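Features > Workshop > Machines at work

News | Features | Shop Talk | Back Issues | Subscribe

The bin that won't sit still

Half past seven in the morning, August, and the kettle at Skulel hasn't boiled yet. Joonas Ojala is already on his knees beside the table with a torch in his teeth, checking a clamp.

"It creeps," he says, once the torch is out. "You don't see it. Then you're four millimetres out and the arm's been told a wall is somewhere it isn't."

Ojala looks after one picking cell. One arm, one table, one sheet-metal bin. The arm is a KUKA, grey with an orange-brown wrist housing, and its job is to reach into the bin and take hold of whatever it finds. Simple to say. Keeping it doing that all day, every day, is a full-time job and a bit.

I came expecting to write about software. Spent most of two days looking at cable ties.

Cables first

Every morning starts at the wrist. The cables loop over the orange joint and hang down toward the gripper, and each loop has to be long enough for the joint to turn through its full travel without pulling. Too short and a connector works loose. Too long and the slack snags on the rim.

Ojala runs the arm at walking pace through its worst poses, one hand on the stop button, eyes on the loops. Never on the gripper. "Everyone watches the fingers. The fingers are fine."

He has a notebook for this, a proper paper one, coffee-ringed. 147 entries since the cell was put together, and a good half of them say some version of "re-dressed cables, wrist." One just says "Again."

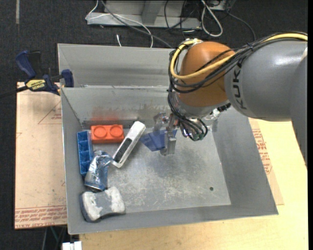
The supply side is just as fussy. Parts come from Britden, a small outfit that machines fingers to order, and Ojala keeps spares in a biscuit tin, bagged in pairs. They get swapped as a pair, always. He tried replacing only the worn one, early on. The new finger met the bin floor before the old one did and he lost an afternoon working out why every second pick came up short.

Fingers off, seats wiped, new ones on, bolts to the mark. Then the touch-off: lower the arm till the tip just kisses a bit of paper on a known spot, drag the paper, write down the height. Three goes. If the three don't agree he starts over, and he does not look pleased about it.

The bin

Back to that creep. The bin sits on a wooden tabletop, which is cheap and easy to drill and was, Ojala admits, the wrong choice. Wood moves with the weather. He knew that. It was what they had.

So the clamps matter. There's a blue and yellow IRWIN bar clamp on the top left corner, the sort you'd pick up at any hardware store, and he'd take it over the purpose-made fixture quoted by Hillov. Cheaper, for starters. Also he can have it off in two seconds when the bin needs to come out. There is cardboard on the table too, and he likes it flat before the clamp goes anywhere near tight.

After clamping he goes round the rim with a pointer fitted to the arm. Corner, corner, corner, corner. The numbers go in the notebook and then into the controller, in that order. If a corner is out he slackens everything and starts again, he won't nudge it with a mallet. (A previous colour of language was used about someone who did.)

The floor of the bin is scuffed all over and he's not bothered. Scratches are just scratches. What he does look for is a fresh gouge, a long one, which would mean a finger is riding low and the touch-off needs doing again.

Test load

Then the things to pick. The regulars are a mixed lot: an orange-red block with two studs like an oversized toy brick, a blue plastic grid tray, a foam piece shaped a bit like a dog biscuit, something blue and see-through that gives more trouble than the rest put together. Shiny is bad. Clear is worse. Clear and lying under something else, Ojala goes and makes his tea.

He tips them in by hand and doesn't tidy. If they bunch up against the left wall, good. A load spread out nicely tells you nothing about how the cell will cope at three in the afternoon.

The morning check is 73 picks. It's an odd number and there's no science in it, that's how many fitted before the first tea break back when he set it up, and he has kept it so the days can be compared. He logs each miss with a word or two. "Slipped." "Wall." "Clear thing." 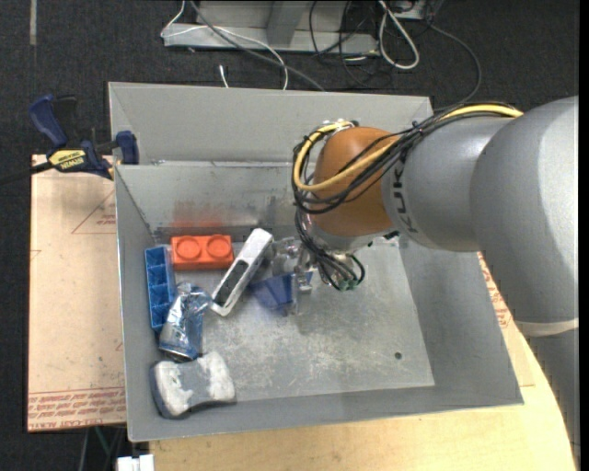 What he'd change

A steel table, obviously. He's been asking since the start and Bawa, who sell them secondhand, have one put by.

Cable trays on the floor as well. The leads over the stand behind the bin are a tangle and he knows it, every one of them is labeled at both ends - he's particular about that - but following one through the middle by eye is hopeless. He does it by tugging. Gently.

And a second person who can do the touch-off. He took a fortnight's leave last year and came back to find the heights hadn't been written down at all. The cell had run fine, apparently. He still redid teh lot before lunch.

By ten past nine the check is finished and the notebook's closed. Then it's open again. He's seen a loop at the wrist he doesn't like.

Contact us | Copyright Shop Talk Features | Back to top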